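October 10, 2019
Notebook, block and bin work. Usha and I both write here, so please read the August pages first if something is not clear.

Today I stayed with the question of the bins. We have two candidates for the blocks exercise: the Tirkura, the old grey metal one with sloping sides, and the Malurach, which is newer and has straight walls. Usha Rajan prefers the Malurach because it looks clean. I still prefer the Tirkura, and I want to write down the reasons before I forget them.

The sloping sides are the main point. When a block falls against a straight wall it can stay leaning there, and then it is neither lying nor standing and we argue how to write it in the table. In the Tirkura the block mostly slides down to the floor and finds a position by itself. I tipped the blocks in 36 times in each bin this morning. In the Malurach I had 12 leaning cases. In the Tirkura there were fewer, but I was called to the telephone in the middle and I lost my place in the list, so I will not give a number. To be repeated.

The noise is worse in the Tirkura, I must admit this. The metal floor rings, and the people next door have come to ask what we are doing. A rubber sheet under the bin helps a little. A sheet inside the bin I do not want, it changes how the blocks slide.
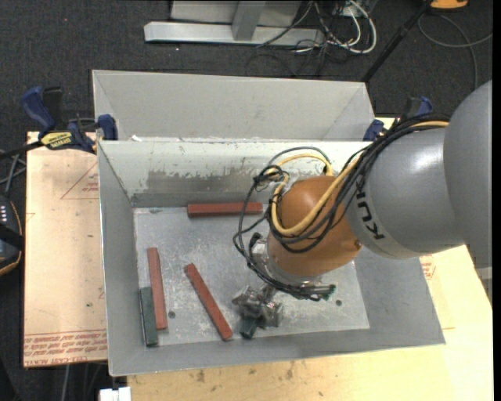 About the paint. Usha asked if we should repaint the back wall on the inside, where it is scraped down in a long patch. I say no for the moment. The flakes at the border of the patch are my only worry, because a loose flake under a block can make it sit crooked. I went over a small piece with a fine brush and got some grey dust, nothing larger. If we repaint, we have to wait for it to harden, and the new paint will be more slippery than the old floor with its scratches. Then the August results cannot be compared any more.

The holes in the floor are also to be discussed. A corner of a block can catch on the rim of a hole and then the block turns in a way that is not typical. I have thought of closing them with tape from below — this leaves the step but stops small things from falling through. Kotian in the metal shop offered to make plugs. I asked him for a price and for how flat he can make them.

Blocks. The red ones and the green ones come from the same order (Eretti, box 67), but I have the feeling that the green ones have sharper edges. Maybe the paint is thinner. I weighed one red block three times and got 586 grams each time, so the scale at least is stable. The green ones I did not weigh yet. Usha, if you have ten free minutes, please do it and write the result on this page, not on a loose paper.

One more remark for the table: we should agree what is "standing". I write it only when the block rests on its smallest face. Usha writes it also for the long narrow side. Both are possible but we must choose one, and correct the old rows.

Still to do:
repeat the tipping test in the Tirkura with no telephone
weigh the green blocks
ask Kotian again about the plugs
find the second fine brush, it is not in the drawer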